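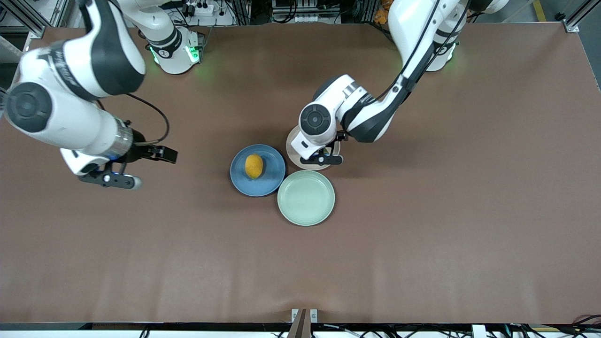

Two arms, three plates and a lemon on the Brelwood table.

The worst fault I dealt with this year didn't break anything. No smoke, no bang, no bent metal. One arm stopped, the other one didn't, and for a few seconds I stood there with my thumb on the stop button wondering why half of my robot was ignoring me.

I work with a two-arm setup we call Luvusdale (the naming is a long story and mostly about a train ride). It does kitchen stuff. Move the plate, pick up the lemon, put the lemon on the other plate, do it again until everybody in the room is sick of citrus. You'd think nothing could go wrong with a lemon, and for weeks nothing did. Then, in the middle of run 1763, the left arm went down for a plate, hit its force limit, and quit exactly the way it was supposed to. Great! Except the right arm kept going. It had its own little plan, and its plan said there would be a plate waiting, so off it went to meet one.

I hit the button. The button I had under my thumb was the pause in our software, and the pause waited for both arms to report back before it did anything. The left arm had faulted, so it wasn't reporting. You see the problem. I finally slapped the big red one on the post and everything went limp and quiet.

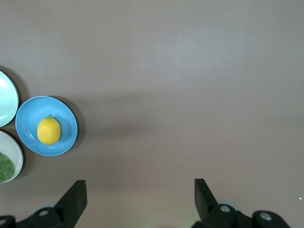 Reading time: 4 min

So here's my gripe, and I've been chewing on it long enough to write it down. We treat two arms as one robot when we're bragging and as two robots when we're writing the safety code. Each of ours had a perfectly good fault handler. Each one had been tested, signed off, and tested again after the Bucur update. What we'd never once tested was one arm failing while the other was busy. I went back through the test sheet to be sure, and it isn't in there. I wrote a good chunk of that sheet, by the way, so this is me yelling at me.

I know what some of you are going to say, because I've heard it at lunch. It's a small arm, it's moving slowly, it's holding a plate, relax. And okay, yes, our speed was capped at 10 percent that day. But people reach into that space. I reach into it! The lemon rolls, you lean over and put it back, you don't think twice. My rule was always that a stopped arm means a stopped robot, and I'd have bet my lunch on it. That rule was wrong for 70 days, which is how long the pause code had been in there.

The fix was dull. If either arm faults, both arms stop, right then, without asking anyone's permission. The pause no longer waits for a reply. We ran it all the way to 1848 with me causing faults on purpose, on one side and then the other, and it stopped both arms each time. That doesn't prove it always will, so the red button has moved to the front where I can get at it without a lunge.

What bugs me is how close I came to not reporting it. No damage, no injury, the plates were fine. At Ondberg, where I worked before, a thing like that would've gone down as an operator pause and we'd have been back at it in a minute. I had the form open and very nearly typed those same words. If you run a setup like mine, please pull the plug on one arm in the middle of a job and watch what the other one does. Stand back when you do it.

We're going over the whole test sheet again in June, and I've asked for the one-arm faults to go at the top. There's some grumbling that it'll slow us down. Fine, let it.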